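Board index > Finishing > Varnish and oil
Thread: Gloss on a knotty top, am I nuts?

grainchaser
Started 25/07/2018

OK so I have been a satin person my entire life. Every shelf, every nightstand, satin. Then in May I was picking up boards at Dullcombe and they had a counter up front done in full gloss and I stood there petting it like a cat. The grain looked a foot deep! Now I'm planning a big knotty top for the den and I want that look so badly.

My plan is Viralia gloss, the oil one, brushed on thin. I did a sample board last weekend and it came out better than I deserve, apart from some hairs from a cheap brush.
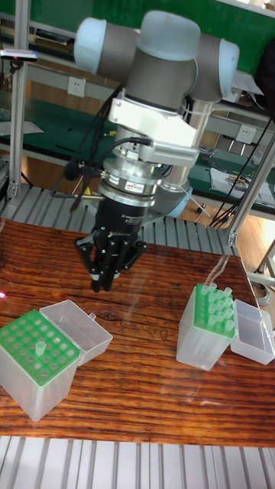

What I can't settle on is how many coats. The can says three. A guy at the store told me seven. I'm happy to do seven if it gets me closer to that counter, I just don't want to end up with a top that looks dipped in plastic. Also, do you all seal the knots first or let the varnish handle it?

slowcoat
Not nuts. Welcome to the shiny side!

Three is fine for a bookcase. For a top people will set things on, I go five, sanding lightly between each one. Seven is a lot of work but I've done it and loved it. Thin it a little for the first coat so it soaks in.

On the knots, yes, shellac first, two passes on each knot. Dewaxed shellac only. If you skip that on a resin-heavy board it can bleed through months later and you will say bad words.

One more thing, spring for a better brush. I switched to a Duda two-inch and stopped picking hairs out of my work.

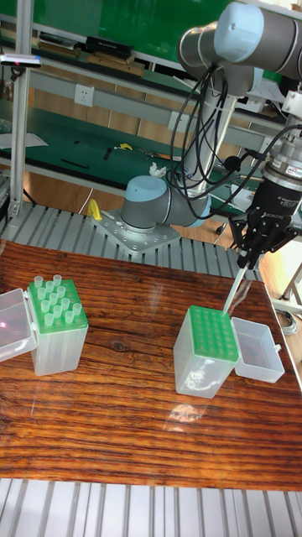
Dark horizontal streaks and knots on a glossy brown top.

porch_pilot
I'm going to be the grump. Gloss on a knotty surface shows everything. Every dip around a knot, every speck of dust, every place you leaned too hard with the sander. You get it perfect in the shop, move it under a window, and it looks like a pond with wind on it. Satin hides all of that and still shows the grain if you pick good boards.

And five coats of shellac and varnish over knots is how you get cracking. Three, like the can says.

slowcoat
I said five of varnish, with the shellac only on the knots! And mine haven't cracked. Fair point about the dips though. You have to get the top dead flat before any finish goes on, and the hard knots always want to stand proud because the softer wood around them sands away faster. Use a hard block there, never a foam pad.

grainchaser
Hard block, got it, I've been using the foam Reddy pads for everything. That explains the sample board, I think. There's a little moat around one knot you can feel with a fingernail.

What about the front edge? I want to round it over, and I'm worried about runs.

tack_rag_tina
Rounded edges are where gloss gets really pretty, do it! Brush the edge first, then the top, then go back along the edge with a nearly dry brush and catch whatever has crept over. Check the underside five minutes later with a flashlight, that's where the drips hang out.

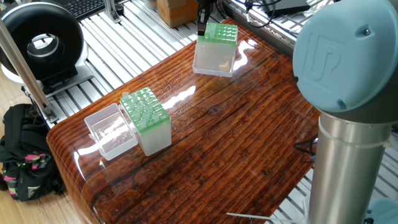
Rounded front edge in gloss, with the highlights running along it.

Sanding through is the other danger on a curve. I don't use a block there at all, just a worn piece of paper in my fingers and two or three light strokes. If you see color change, stop.

porch_pilot
All right, that edge does look good. I'd still do it in satin.

grainchaser
Ha, I'll take it!

Does anybody rub out the last coat? I've read a dozen ways to do it.

slowcoat
Always. The waiting is the hard part. I leave the final coat 17 days before I touch it, even when it feels hard after two. Then 700 wet with a drop of dish soap, then 1,000, then polishing compound on a soft cloth. Keep the paper moving and wipe often so you can see where you are. Before you call it done, get your eye down low and look across the board toward a light, knots first. Look at the big one near the left corner below, how it throws back a bluish shine right in the middle of all that dark. You want to chase every reflection like that one and see whether it ripples or wobbles at the edges. The smaller knot near the middle gets the same treatment, and so does the lighter orange-brown wood at the lower left.

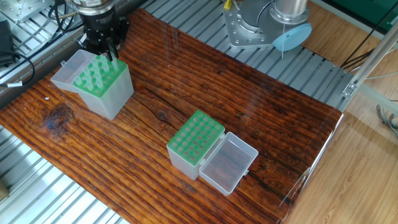
tack_rag_tina
Color is what sold me on oil-based in the first place. Water-based dries so clear that warm wood can look a bit chilly to me, and the oil varnish brings up all those reds and ambers. It keeps getting warmer over the years too, so if your boards are a mix of light and dark, lay them out in the order you like before you glue up. I spent a whole evening shuffling boards on my last top and it was the best evening of the build. Getting the dark ones together on one end gave it a nice drift from one side to the other. On the finish itself, I'm with slowcoat, five coats.

porch_pilot
Three.

grainchaser
Going with five, shellac on the knots, hard block, new brush. Glue-up is Saturday if the clamps show up. I'll start a build thread once the first coat is on. And porch_pilot, I'm making the matching side table in satin so you can visit.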